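Student Projects > Mechatronics > Reports

Comparing two finger sets for a hand-held gripper

Vasco Loureiro, final report, 2022-04-15

1. Purpose

The Renico tool is a hand-held parallel gripper with a camera mounted behind the fingers. It is used in our lab to record pick-and-place movements by hand before they are transferred to an arm. The project compared two sets of fingers for it: the rigid black blocks already fitted, and a softer set which I cast in silicone over a printed core (called Plastano in the rest of this report, after the mould we borrowed). The question was which set should be fitted when recording starts again in September.

2. Method

Four objects were used: a shuttlecock, a glue stick, a folded cloth and a small cardboard box. Each was picked from a flat table and placed on a marked square 15 cm away. Every object was attempted 10 times with each set of fingers. A pick was counted as good if the object left the table on the first closing of the fingers and reached the square without turning in the grip. All attempts were made by the same operator, in one sitting per finger set.

The camera exposure was locked at the start of each sitting. This was a mistake in the case of the rigid set, where the daylight faded during the session and the later recordings are dark.

3. Results

Rigid fingers: shuttlecock 4 good picks, glue stick 10, cloth 7, box 10.

Plastano fingers: shuttlecock 9 good picks, glue stick 10, cloth 8, box 9.

The two sets perform alike on objects with flat or firm sides. The difference is in the shuttlecock, where the rigid fingers touched the skirt at two narrow points and it turned as it was lifted. Picking by the cork end avoided this but needed the wrist to be tilted, and those attempts were not counted.

The one bad pick of the box with the Plastano set was caused by the left pad folding at its lower corner. The pad was glued again and the fault did not come back.

4. Camera view

The position of the fingers in the picture matters as much as grip. With the rigid set, both fingers fill a good part of the lower image when open, and a small object is only seen clearly in the gap between them. The matt black surface gives little glare, but in poor light it loses its edges against anything dark. The tracking script from the Halliday project found both finger tips in bright recordings and lost one or both in the dim ones. A strip of white tape near each tip cured this in a short test. The tape was removed before the counted attempts.

The Plastano pads are 14 mm longer and hide more of the table. I would shorten them before making a second pair.

5. Limits

One operator, one table and four objects are too few for a general claim. Closing force was not measured - the Troson load cell arrived with a faulty lead and was sent back. The order of the objects was the same in both sittings, so practice may have helped the second set.

6. Recommendation

Fit the Plastano fingers for light or uneven objects, after shortening the pads. Keep the rigid fingers for boxes and other firm shapes. In both cases, mark the tips and set the exposure again whenever the light changes.

Filed under: Grippers & end effectors, Year 3

Comments (3)

mkd_lab: Did you try foam tape on the rigid blocks before casting anything? Much quicker to replace.

V. Loureiro: Only on the glue stick, where it made no difference. It should be tried on the shuttlecock.

tess.r: What hardness was the silicone? Ours tore at the screw holes within a week.

Contact the workshop | © Mechatronics Student Projects | Back to top

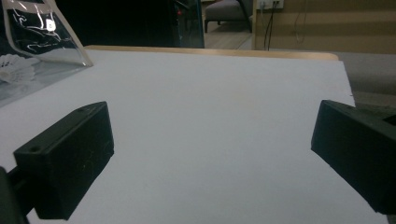
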